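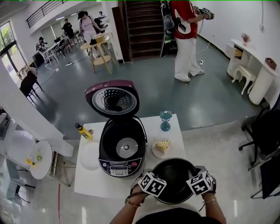
Slide 1: Rice cooker with the lid open and the inner pot out

Speaker notes: Cooking rice for a crowd
Brarkton community kitchen, Thursday session

Wait for people to sit down. Thank Elie Hattar for the use of the hall and Jayanthi Reddy for the shopping.

Start with the question everyone asks: how much rice per person? I use 108 grams dry for a main meal. Last September we fed 200 at the Naltness lunch and had one tray left over. Jayanthi worked the amounts out and I have kept to them.

Washing. Cold water, stir with your hand, pour off, repeat until the water is nearly clear. Long grain needs fewer rinses than short grain. Soak basmati for 20 minutes, then drain it well. Skip the soak for jasmine.

Water. Pass the measuring cup round. Go by the cup and not by the finger method, because hands differ and so do pots. If anyone asks about brown rice, say more water and more time, and point them to the handout.

Batches. One big pan goes soft at the bottom before the top is done. Several smaller cookers are easier to manage. Spread them over separate sockets. At Tarawneh Hall we put too many on one extension lead and lost the power before lunch. Hadi Mansour can take questions on the wiring.

Resting. Leave the lid shut for 5 minutes after cooking, then fluff with a fork.

Keeping it safe. Slow down for this part. Serve it hot straight away, or cool it quickly on shallow trays and get it into the fridge within the hour. Reheat once only, until steaming all the way through. Do not leave it sitting on warm all afternoon.

Hand over to Rania Nasrallah for the lentils. Sign-up sheet is by the door.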